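Clearing clothes off the sofa, quick version

Written for the Grendum flat but works anywhere. Takes 10 minutes, 2 if you only do step one.

Pick everything up first. All of it, over one arm. Don't start folding on the seat, you'll only run out of room.

Sort standing up. Wash, wear again, put away. Sniff test is fine.

Fold the wear-agains. Sweatshirts – face down, sleeves in, bottom up to the neck. Joggers – leg over leg, then in thirds. Shake them out before you fold or the creases stay in.

Cushions off, quick thump each, then run your hand down the back of the seat. Coins, hair grips, the remote usualy.

Lint roller along the piping, fluff collects there. Cheap Hapeta one does me, 100 sheets.

Cushions back, one at each end. Smooth the seat with the flat of your hand.

Last thing – carry the pile to the bedroom NOW. Leave it on the arm and its back on the seat by teatime. 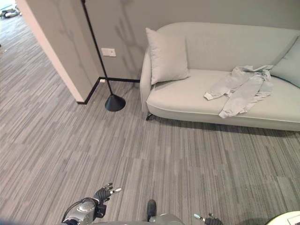 Before: grey top or joggers, grey sofa, easy to miss.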